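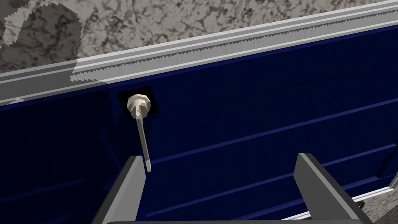

*Wrist view in the sim, fingers open. Beige knob, blue panel.*

2019-01-20. Quick one, I've got maybe half an hour before I need the desk for other stuff.

So the knob task. Still on the knob task. For anyone who skipped the last few posts: I'm collecting demos of a simulated arm working a kitchen, me driving it by remote control, and then a policy gets trained on whatever I did. Drawers were fine. Doors, fine mostly. The knob has eaten two weeks.

Problem is the stem. Long thin thing hanging off the knob head, tapers down to basically nothing, and from the wrist view you get the tip sitting right by the left finger with tons of blue behind it. You'd think that's helpful. Big contrast, easy to see. But depth is terrible. I keep closing on air. Or I come in too deep and the finger drags on the panel and the whole arm does that shudder and I have to throw the take out.

Numbers so far, from the log:

- 491 attempts recorded
- 72 I'd call clean
- 40 of those with the new controller mapping

Yes that's a bad ratio. I know. Most of the bad ones are from the first few days when I was still on the old Brirkier mapping, where rotation and translation shared a stick and you had to hold a button to swap. Awful. I'd get lined up, let go of the button a hair early, and the wrist would slide sideways instead of turning. Did that so many times my thumb started to hurt.

New mapping: left hand moves, right hand turns, trigger closes. That's it. Should have done it on day one.

Other things that helped, in no order

**Slow the whole thing down.** I run the sim at 56 percent speed while I record. Felt silly at first. Playback gets resampled so the policy doesn't care (I think. haven't checked this properly, need to). My hands are so much steadier.

**Two views at once.** Wrist view big, side view small in the corner. I only look at the side one for the approach and then ignore it. Tried it the other way round, got worse.

**Stop before closing.** Little pause, fingers either side of the stem, then close. Warning though, if you pause too long the policy learns to pause too, and then it just sits there forever. Had a whole batch like that. The arm would come up beautifully to the stem and then hang out. Great. Keep it short.

**Vary the start pose.** I was being lazy and resetting to the same spot every time. Policy looked amazing until I nudged the start a little bit and it went for the countertop.

Textures: the granite has an ugly blocky patch in it by the trim, and I spent an evening worrying the network was using that as a landmark. Swapped the stone for flat gray, retrained, same success rate give or take. So no. Evening wasted, or not wasted, whatever. I put the stone back. I'm used to it now.

Someone asked in the comments why not just script it. Fair. I did script it, in a prototype I called Prillon, and it works fine as long as the knob is exactly where the script says. Move it a bit and you're rewriting offsets all night. The whole point of the demos is I don't want to write offsets anymore. Also teleop is kind of fun when it's going well?? There's a feel to it. After a while you quit thinking about the sticks and you're just reaching for teh thing.

Still to do:

- recheck the resampling
- more starts from the right side, I'm heavy on the left
- relabel the takes where I bumped the panel but still got the turn. Keep or toss? Leaning keep
- write up the Pladirora file format before I forget how it works, my notes are a mess

Want to have the knob done and be on to the two-step stuff (turn knob, then open the door) by April. Might be optimistic. The door needs a totally diffrent grip and right now I've got no good way to show the arm letting go of one and moving to the other without a jerk in the middle.

Ok, out of time. Will post the training curves when the next batch finishes, it's running now.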